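Section 4: Setting up the jar task with the hand-held grippers

By now you should have both grippers charged, paired and labelled (Section 3). If you skipped the labelling, go back and do it. I skipped it in my first term with the club and spent a whole evening with left and right swapped, wondering why Varma kept reaching away from the jar.

Varma is our two-armed robot, for anyone who joined this term. It learns from recordings we make by hand, so what you do at the table with the grippers is more or less what it will try to do later. Sloppy recordings make a sloppy robot. The jar task is the one everybody starts on, and it's also our entry for the Nitby student challenge in April, so your practice recordings may well end up in the real set!

What you need

Two hand-held grippers, with cables
The recording laptop with Venen already installed
Three small glass jars with screw-on metal lids
White powder for filling (we use cornflour, but fine salt works too)
A clear stretch of table at least 90 cm deep
A damp cloth, because you will spill some

Getting the table ready

1. Wipe the table down and let it dry. Powder sticks to a damp tabletop and the finger pads pick it up.

2. Fill the jars about half way. They don't have to match exactly, and a bit of difference is good for the training. Screw the lids on finger tight and stop there. If you crank them down, the pads slip on the metal and you end up recording a lot of skidding.

3. Stand the jars in a loose row near the middle of the table, where you can reach all of them without leaning. I like to set one slightly farther back so the robot doesn't learn that jars always come in a tidy line.

4. Run the gripper cables off to the side and give yourself plenty of slack. Swing each gripper through its full reach before you start. If you feel a tug anywhere, fix it now.

Caution: a cable can catch a jar on the way past. Check the slack again every time you move the jars. We've lost two to the floor that way, and glass in cornflour is a horrible thing to clean up.

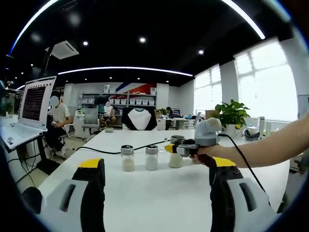 Elard

5. Start Venen and choose New Task, then Jars. Wait for both camera views to come up. This can take a minute on the older laptop, so don't start clicking things – it gets there.

6. Look at each view and make sure you can see both yellow fingertips. If one is missing, the camera has been knocked and needs to be turned back by hand. Loosen the thumbscrew on the mount, turn it until the tips come in, and tighten it again.

7. Open and close each gripper fully, three times, nice and slow. Venen uses this to work out where open and closed are. The bar beside each view should run from 0 up to 100. If it stalls somewhere short of that, see the troubleshooting notes at the end.

Note: do step 7 every time you sit down, even if the last person only just finished. People squeeze differently, and the handles get bumped between turns.

Recording a run

8. Hold both grippers above the table with the fingers open, and keep still until you hear the beep.

9. Bring one gripper down over the jar you want and let the fingers close around it. Come in from above at an easy pace. I'd say go at the speed you would use to pick up a full cup of tea in front of your nan.

10. Lift the jar a little, move it to its new spot, set it down and let go. Wait for a breath before you pull the fingers away. Pulling off early is the mistake I see most often, and I still make it myself when I'm tired.

11. Return to the start position and press the foot switch. Venen saves the run and gives it a number.

If you drop a jar or bump its neighbour, hold the foot switch down until you hear the double beep. The run goes into the rejects folder, where we can still look at it later. Please don't delete rejects to make your numbers look better. Some of them have been really useful.

We're aiming for around 400 good runs before the challenge, spread over as many different people as we can manage. Swap over after 11 runs or whenever your wrist starts to complain, whichever comes first. The grippers feel light when you pick them up, but they don't stay that way.

Changing things up

Once you've done a full turn, shuffle the jars. Swap their order, or move the whole row toward one end of the table. You can also change which hand does the lifting. It doesn't matter if other people are working in the room behind you, as the robot has to cope with a busy background sooner or later. Just keep sleeves and spare hands away from the jars while a run is going.

Troubleshooting

The bar stops short of 100
Check the pads for powder first. Wipe them with a dry cloth and repeat step 7. If that doesn't help, unplug that gripper, count to five and plug it back in.

One camera view is frozen
Nearly always the cable. Push it in firmly at both ends, then restart Venen.

Left and right are swapped
Labels! See Section 3.

The jar slips on the way up
You're gripping too high, on the lid. Go lower and take it by the glass.

When you're done, put the lids and jars back in the tub, coil the cables loosely and leave the grippers on the charger with the fingers open. Copying your runs across to the club drive is covered in Section 5.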